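The Long Room at Drurusport: Fitting Out and First Boxes

Photo gallery
Posted in August by Fedir Demchenko
Filed under: Workspaces, Drurusport, Packing

The long room is on the upper floor of the old Jutent building in Drurusport. We took it over in spring as a place to sort and pack natural materials for the school loan boxes. Before that the sorting was done on folding tables in a hallway, and everything had to be put away by 4 p.m. so people could get past. The new room has a door that closes, a flat work surface at a comfortable height, and enough shelving for the boxes waiting to go out.

This page covers the fitting out of the room and the first round of packing. Most of the work was ordinary: clearing, patching, painting, wiring, and moving the shelves in. The text under each heading is taken from my notes and cleaned up a little.

The wall behind the bench

We had two quotes for the electrical work. One involved opening the wall, running the cable behind the plaster, and closing it all up again. The other used surface raceway along the wall above the bench, with the outlets set into the covers. The raceway came to 985 for parts and labor, and we went with that. It also means a section can be opened later without cutting into anything.

The wall was painted first. It's a light bluish gray, two coats. The raceway covers are a gray-beige that doesn't match the wall, and we left them that color. Paint on covers tends to chip at the seams when you take them off.
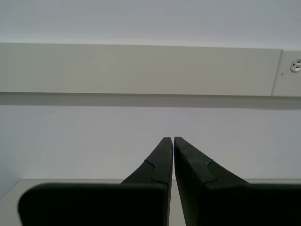

The outlets are for the desk lamps, the label printer, and the scale. I asked for them above the bench top because the old setup had extension cords on the floor and somebody caught a foot on one every week. The electrician wanted to know the exact bench height before he would mark the wall, so the bench had to be chosen before anything else could go ahead. That cost us eight days, most of it waiting for a reply from the supplier.

If you are doing the same thing, keep a note of where each cover section begins and ends. I drew ours on a sheet of graph paper and taped it inside the cupboard door. The breaker for the bench is marked "north wall," which is the name on the old Jutent plan.

Sorting

The materials come in from three directions. Stones and wood mostly come through Rirkora, which clears garden sites and sets aside pieces we can use. Seed heads, bark, and twigs are brought in by people who know about the project. Textiles and cord come from the Tshabalala workshop, usually as offcuts in paper bags.

Everything goes onto a tray first. Stones are brushed. Wood is checked for splinters and for insects, and anything doubtful goes into a sealed tub for a month. Small dry material is the slowest to deal with, since it sheds into every box it touches. Akua Alhassan did most of the tray work in the first round and wrote the sorting sheet we still use. It fits on one page and has no abbreviations on it.

Packing

We pack into reused cardboard boxes whenever the size is right. The printing on the outside doesn't matter to us. What matters is that the corners are sound and the flaps still fold flat. A box with a soft bottom goes to recycling, even if it looks fine from the side.

Heavy pieces go in first. Wood and stone can share a box if the stone can't roll, and the easiest way to stop it is to set it tight between the wood and the side. Wrapped material goes in another box. Green tape is for temporary marks only, because it shows up well and doesn't get mistaken for the brown tape we seal with.

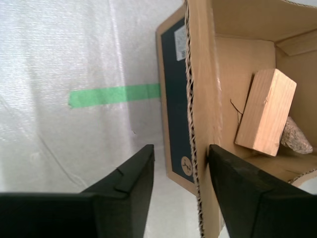

Akua Alhassan wrote back after reading a draft of these notes to say that the stones ought to have a box of their own. Her argument was that a child reaching in for a piece of wood shouldn't have a stone shift onto their fingers, and that unfinished wood picks up grit which then has to be brushed out again at our end. She also asked for the weight to be written on two sides of every box.

We have taken up the second suggestion. The first one is harder, as a box of nothing but stones gets heavy quickly and some of the schools have stairs. For now the mixed boxes stay, with a smaller stone in each, and we'll look at it again when the first set comes back.

Labels and the list

Each box gets a number and a line in the list. The list has room for 200 entries, printed and kept in a binder by the door, with a copy on the office computer. The printed one is the one we trust. When a box is opened and something is taken out, the change goes in the binder in pencil the same day.

Old labels should be covered or peeled off before a box leaves the room. A box went to the wrong school in the first round because the carrier read the old label and ignored ours.

Still to do

The shelf nearest the door needs a back panel. The second lamp hasn't arrived. We are short of medium boxes and would be glad of clean ones, flattened, left at the Drurusport front desk any morning.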